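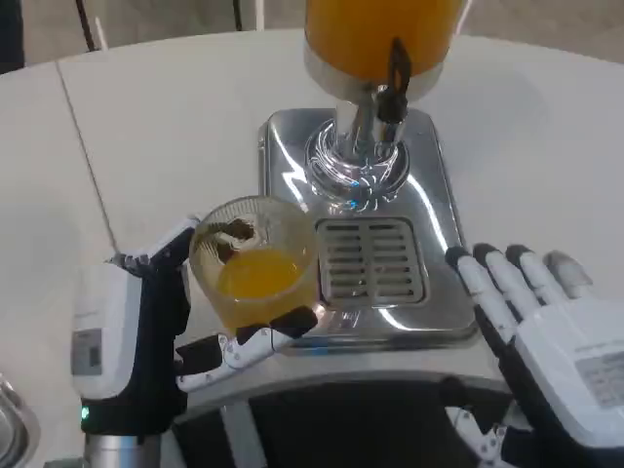
Went to the Rukstead open day — robots and drinks
Posted by kettlewatcher, April 9, 2022

I'll start with the good bit, which is that entry was free and the parking was easy. I went over to Ircombe for the Rukstead open day mainly to see whether the Tindel drinks robot is anything like the leaflet. My short answer is no. The leaflet says "serves your guests". What I saw was a pair of hands and a juice dispenser on a round white table, and it was the dispenser's lever I kept looking at. One hand had a glass with a fair bit of orange juice in it, held over to the left of the drip tray, and the other lay open on the table on the far side. Fingertip right over the rim, too. I washed pots in a hotel for years and if I'd carried a glass like that to a table I'd have been sent back with it.

The talk beforehand ran to 47 minutes and had one slide about what the thing costs, which they skipped. When I asked, I was told it "depends on the package". I drove home none the wiser.

Anyone else go? I'd like to hear from somebody who came away impressed, because the people clapping at the front must have seen something I didn't.

plumduff wrote:

I went and I was one of the ones clapping, so hello. You're being hard on it. Have you tried getting a machine to hold a glass? Too little grip and it drops, too much and you're sweeping up. I thought the fingers were lovely to watch. I don't care about the leaflet, leaflets are always rubbish.

kettlewatcher wrote:

I do care about the leaflet. That's what they'll be showing to the care home my mum is in. If it said "can hold a glass" I'd have no complaint at all.

oldgantry wrote:

Didn't go this time. I went to the January one and it was a different table with a different machine, so some of this may be out of date. Back then they had 106 names down for the morning and one demo space, and most of us watched the backs of other people's heads.

Questions I'd ask, if anyone got near enough:
Was there a person driving it?
Who cleans the hands, and how?
How many goes did it have before the one you were shown?

kettlewatcher wrote:

I asked the first one. The chap on the stand said "it's a mix" and then somebody wanted him for something. No idea on the second. On the third, I'd queued behind over a dozen people by then and wasn't going to get my turn back.

sprocket_jane wrote:

I work with pick and place machines (packing, nothing glamorous) so perhaps I'm easily pleased, but I think you two are arguing about different things. As a hand it's decent. As a waiter it's nowhere. I stayed on after the talk and watched a good while longer than I'd meant to.

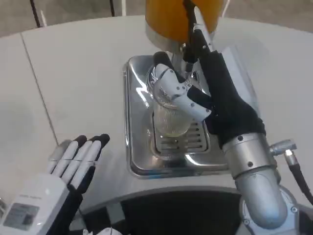
My own gripe is with the job they've picked. Pouring juice is a solved problem, any hotel breakfast room has solved it, and people of all ages manage a tap and a cup before they're properly awake. So what does a pair of hands add? I did like the hold on the clear plastic cup under the spout, fingers wrapped near the rim and the bottom of it just above the grate. Thin plastic is a swine to hold. But again there's a finger bent over the top edge where your mouth goes, so kettlewatcher has a point about that. And the left hand was just up in the air with nothing in it. If I paid for two hands I'd want to see two hands working.

plumduff wrote:

Do you use both hands at a juice machine? I don't. One holds the glass and the other has my toast in it.

sprocket_jane wrote:

Well, quite. But mine did not come with a brochure.

ferrous_bee wrote:

Does anyone know if this is the same lot as Ichikawa? I saw an Ichikawa hand at a trade show a while back and the talk sounded much the same, lots about "everyday tasks" and very little about how often it gets them wrong.

oldgantry wrote:

Different firm as far as I know. Tindel is Rukstead's own name for it. Happy to be put right.

kettlewatcher wrote:

The failure rate is my whole problem with these days out. The only figure on the wall was 141, in very large type, and it was under a heading about "skills". I asked what counted as a skill. Picking up a cup is one. Putting down a cup is another. You can get to a big number fairly quickly like that, I'd have thought.

plumduff wrote:

Picking up and putting down are different things, though! My toddler can only do the first.

kettlewatcher wrote:

Fair. I'll give them 2 for the cup, then.

ferrous_bee wrote:

Did you get to drink any of it?

kettlewatcher wrote:

I had a tea from the van outside. Made by a woman with a kettle, and she asked if I wanted sugar.

oldgantry wrote:

If they run another I'll go early and stand at the side. I'd want to see it do the same cup over and over with no talking over the top. Will post if I hear of a date. In the meantime if somebody still has the leaflet, could they type out the small print on the back? Mine went in the recycling.

sprocket_jane wrote:

I've got mine somewhere, will look tonight.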